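Nekano Brings Fodor Detective Series Back Into Print

The small publisher Nekano will bring back the Inspector Fodor novels by Erzsébet Lakatos, starting with the first book in October. The series has been out of print for many years, and readers of crime fiction often had to look for used copies at high prices.

The first book, "The Ferry Clerk", has 229 pages in the new edition. It follows Fodor, a tired police inspector in a river town, who must find out why a ticket seller disappeared between two crossings. The second book, "Winter Tariff", will come in the spring. Nekano has bought the rights to four titles in total, and the decision about the other two depends on the sales.

Frans Meijer, the editor of the series, said that the translation was checked again line by line. "The old English version left out 19 short passages, mostly conversations in the kitchen of Fodor's sister," he said. "For me these are the best pages. The murder is important, but you read Lakatos for the sister."

Cúc Nông made the new covers, which show the river at different hours of the day. Each book also has a short foreword. The one for "The Ferry Clerk" was written by the crime novelist Dorottya Barta, who read the book first when she was in school and says she understood the ending only at the third reading.

Readers who do not want to know the solution should leave the foreword for later, as it discusses the last chapter quite openly.

The bookstore Elarano will hold an evening for the new edition on Friday at 7 p.m. Meijer and Barta will read from the first two chapters and answer questions from the public. Entrance is free, but seats must be reserved at the counter. An e-book will be sold from the same day as the paperback. An audiobook is not planned at the moment.

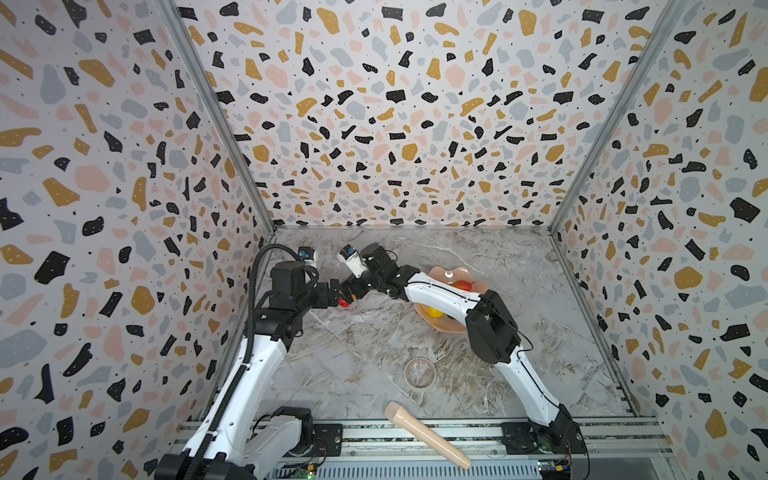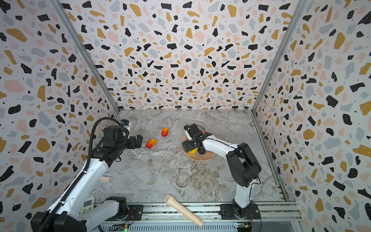

Text: Levente Kovács, Books desk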